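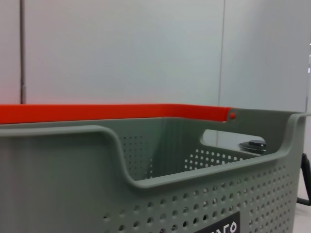 Gray-green basket, orange bar on the far rim.

February, dye room notebook. Started 8:40.

Carried on with the walnut hull bath on the Fekete wool. Vignesh had left the hulls soaking overnight in the big steel pot and the liquor was very dark by morning, with a smell like wet leaves. Strained it twice through cotton cloth. The first pass left grit that showed up as specks on the last batch, so the second pass stays in the procedure from now on.

Weighed out 11 skeins, all from the same cone lot, and tied them loosely in four places. Three ties was not enough last month and Usa spent most of an afternoon untangling. Scoured with the plain soap, rinsed, left to soak in clean water while the bath came up.

Two skeins went in with no mordant as controls. The others had alum from the previous session. I meant to do an iron dip on part of the lot but the iron solution in the cupboard had gone cloudy and the label was unreadable. Poured nothing away, asked Szabolcs to make fresh.

Bath notes:
Slow heat to just under a simmer, held there, no boiling. The thermometer on the left burner reads high compared with the glass one. Used the glass one.
Turned the skeins every few minutes for the first part of the hold, less after that.
Lid off the whole time. The extractor was noisy again and I switched it to low.
Left to cool in the pot until after lunch.

Color out of the bath was a warm medium brown on the alum skeins, a bit redder than the sample card from the Isudis order. The controls took more color than I expected. Walnut will dye without a mordant, everyone says so, but I had assumed a bigger gap between the two. Hard to judge wet. Vitalii thinks they will dry closer to the card and I will wait for that before I change the recipe.

Rinsing took 7 changes of water before it ran clear. That is too many. Either the bath was too strong for the weight of wool or the hulls need a finer strain. Next time I would cut the hull weight first and leave the rest alone, or we won't know which one it was.

Hung on the rack by the north window, away from the radiator. Tags on the controls are tied with white string, the alum ones with blue.

3:15. Sándor called about the Semotano blankets. They want the border yarn in the same brown and asked if we could match across two dye lots. Told him I would not promise it with hulls from two different trees. He is going to ask whether a slight shift from one border to the next is acceptable – on a handwoven piece I think it would look fine, but that is for them to say.

Light test: cut short lengths from one control and one alum skein and wound them on card, half covered with foil. They are taped to the south window. Will look at them in around two weeks.

To do:
Fresh iron solution (Szabolcs)
Order more alum from Stondar, we are on the last bag
Check the left burner thermometer in boiling water
Weigh the dried skeins and write it here
Ask Usa where the finer straining cloth went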